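Kisitz cell back in service after finger change and camera check

The small-parts handling cell at the Kisitz test shop is running again after a three-shift stop for maintenance, the shop said. The work covered new gripper fingers, a fresh set of table marks and a check of the camera that rides on the gripper.

The cell sorts and places light consumer packaging such as bottles, cans and paper cups. It is used to try out grips before they are passed on to the packing line at Sterano. It had logged 3398 pick cycles on its last set of fingers. The service plan calls for a change at 3000.

"We let it go over because the parts were late," said Evaristo Fabbri, who runs maintenance at the shop. "The old ones were still closing, but they had gone soft at the tips. You start to lose bottles on the turn."

The turn is the hardest move in the cell's routine. The gripper takes a bottle, tips it over and holds it cap down above the table before putting it back. If the grip is uneven, the bottle swings toward whatever is standing next to it. Fabbri's crew used the move as the first check on the new blue fingers, with two cups, a can and a second bottle left standing on the table.
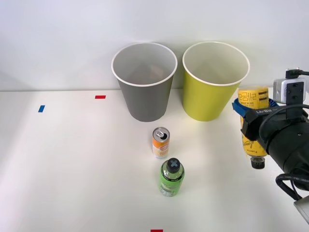

Cables and camera checked next

The gripper camera sits in a small gray housing, and its cable plugs in from above. Brijesh Tomar, who looks after the vision side, said the connector was the cause of most of the stops logged at the cell since September.

The cable had been tied too close to the plug. When the wrist turned all the way over, the tie pulled on the connector and the picture dropped out for a moment. The control program treats a lost picture as a fault and halts the arm, so each dropout meant that an operator had to walk over and restart the cell by hand.

Tomar moved the tie farther down the arm and left more slack in the loop. He then ran the wrist through its full range 12 times with the power to the fingers off, watching the picture on the shop screen. The work order lists no dropouts.

The crew also put down new tape on the table. The red and blue marks are used to line up the camera view with the arm's own position, and the old ones had started to lift. The new marks were pressed flat and the table was wiped with a dry cloth. Fabbri said cleaning fluid is kept off the table now, after a spill of it loosened a mark earlier in the year and put the placing position off by 11 millimeters.

The last job was to set how far the fingers open. The ribbed fingers bend around an object as they close, and they need enough room on both sides to come in without touching it. With the fingers apart, both tips have to show in the camera view, along with the bare table between them. Paper cups are used for this part of the setup, Tomar said, because a cup will move or dent at a light touch and the mistake is easy to spot.

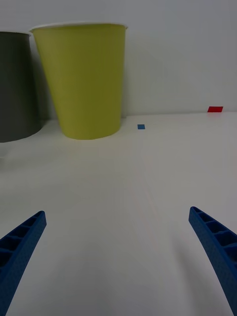
KISITZ, 15th November

Work on the cell was signed off this morning, and it was handed back to the day crew before noon. The Valentini service sheet kept with the machine has been changed to add a look at the camera connector at the start of every shift. The operator is to check that the plug is fully seated and that the cable hangs free — no tools are needed for either.

A spare set of fingers has been ordered through Pemedura and will be stored at the shop, Fabbri said. The next change will be made at 3000 cycles, as the plan states.

The second cell at the site uses the same camera cable. It will be stopped for the same fix when the current packing trial is over.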